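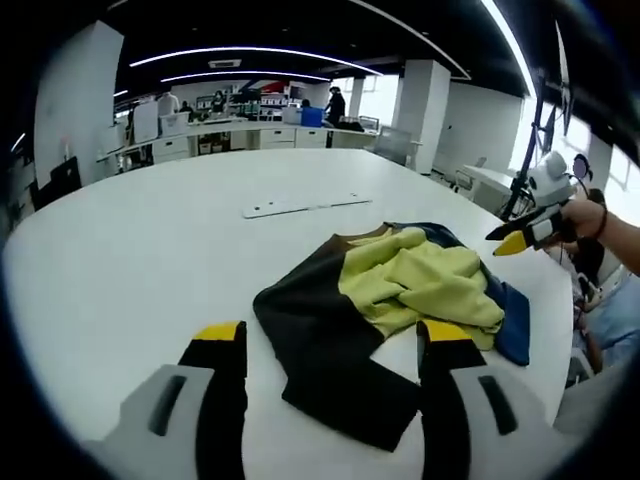

Re: Shirt results with the two-gripper set – finally some numbers

From: Senga Imrie
Date: Wednesday, June 25, 2025
List: cloth-handling

Hi all,

Replying inline below, and sorry for the length. I'm pretty excited about this one.

> Last month you said the garment model was stuck on anything with
> more than one color. Is that still the case? Our group at Ivham sees
> the same thing. Ours goes straight for the color boundary as if it
> were the hem, and then the grasp is useless. Also, are you still
> collecting with one gripper or did you move to two?

Two grippers now, one in each hand, and I don't want to go back! With one you end up dragging the cloth across the table to get anywhere, and the policy learns to drag. With two, people naturally pin one part and lift another, and that shows up in the rollouts almost right away.

On the color problem: yes, it was exactly what you describe. The model had learned "edge = change of color" from our first set, where nearly everything was a plain T-shirt on a white table. So for the Cokville set we went the other way and used color-block pieces as the main garments. The one at the top of this message, with the black, yellow-green and royal blue panels, is my favorite. Crumpled up, it has false edges all over the place, and the black part sprawls out enough that even I have to look twice to decide if it's a sleeve or the body.

The new set has 1287 demonstrations, against 4000 in the old one. Same network, same training schedule. We tested on 9 garments that were in neither set, and counted a garment as solved if the robot got it flat, front side up, within 7 regrasps every time we tried it. Old data solved two. New data solved six. A third of the demos and three times the garments – I reran the whole test because I didn't believe it.

> Do you randomize the start state by hand?

Yes, pick it up by any point, drop it, go. We tried a scripted list of start poses for a while and people got too good at it. The drops are messier and the demos are slower, but the model recovers much better when a fold flips over on itself.

Where it still fails: anything with a hood, and thin shiny fabric. The hood gets treated as a sleeve and then it's all downhill. I don't have a good idea for the shiny stuff yet. If somebody at Pilkington still has the lining material from the Nokier tests, I'd love to borrow it for a couple of weeks in July.

One open question for the list. Has anyone tried leaving color out completely, or just scrambling the hues during training? We did a quick hue-scramble run on the old set and it helped a little (three garments solved, up from two), but nowhere near what the new garments did. My guess is that the real folds at the panel seams matter as much as the colors. I'd be glad to be proven wrong, it would save us a lot of shopping.

Per-garment results are in a spreadsheet, write to me off-list if you want it.

Senga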